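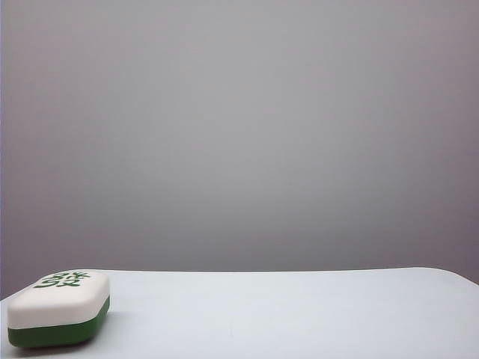
Page last changed: August, 9:30 in the evening

Speaker notes, "One tile at a time: teaching mahjong to new players"
For the open evening at Nollavon library. Talk is 30 minutes, then we go to the tables.

Start slowly. Wait until the people at the back have a chair. Say good evening and thank the library for the room.

First words: I want to speak tonight of a small thing. When we teach mahjong we usually open the whole box and pour it on the table, and the new player sees a mountain. I did this also for many years. Now I put down one tile and leave the rest in the box, and we talk about this one tile before we talk about any rule.

The tile I choose is the green dragon. White on the upper side, green underneath, and one green character on the face. Ask the audience: who knows how it is called? Take two or three answers. Somebody will say "fa", and this is right. The character is 發. Say it together with the room, two times. My own tone is not perfect, so if there is a Chinese speaker present, ask this person to say it first.

Meaning of the character: to send out, to start, to become rich. People connect it with good fortune. Do not stay long here, last time I lost five minutes with the story of my neighbors' New Year dinner.

Next part, the two colors. Let the tiles go from hand to hand (bag under the desk, take the Betum set, it has the larger tiles). Ask them to feel the corners, which are round. Explain that in older sets the face was often bone and the back was bamboo, and the two pieces were joined together. Modern tiles are mostly plastic, but many makers keep the two layers because players like how it looks. When the tiles stand in a row in front of you, your neighbor sees only the backs. So all backs must look the same. If one has a scratch, a good player will remember it.

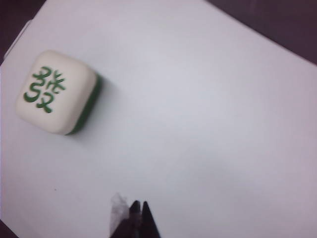
Now the reading of the face. New players are afraid of the characters, and I tell them it is only necessary to recognize, they do not have to write. For the green dragon I say: look for the green one with many strokes. The red dragon is 中, it is like a box with a line through it, very easy. The white dragon is empty or has a frame, this depends on the set. In the Tovo set it has a blue frame, in the Rissanen set it is fully blank and people think that it is a spare tile. Show both, please do not forget as in spring.

How many: there are four of each dragon. Three the same make a pung, and a pung of dragons gives extra points in the rules we play at the club. Four the same make a kong. Write these two words on the board, big.

Then the numbers. Each suit goes from 1 to 9. The suits are circles, bamboo and characters. One warning here: the 1 of bamboo is usually a bird. Also some bamboo tiles are all green and beginners mix them with the dragon, so put the two next to each other and let them look.

A hand is 13 tiles, and you win with one more. Repeat this sentence, it is the one they will need at the tables.

If there is time: how to keep the tiles clean. Soft cloth, a little water, dry them immediately. No alcohol, it can take away the paint from the characters. I learned this with my first set, which has now a very pale green dragon.

Questions. The usual ones:
- Is it the same as the computer game with the pairs? No, only the tiles are the same.
- Which set should I buy? Come and touch ours before you order.
- Can children play? Yes, if they can count to 9 and sit still.

After the questions, count the Betum set back into the bag. Then tables, tea in the corridor.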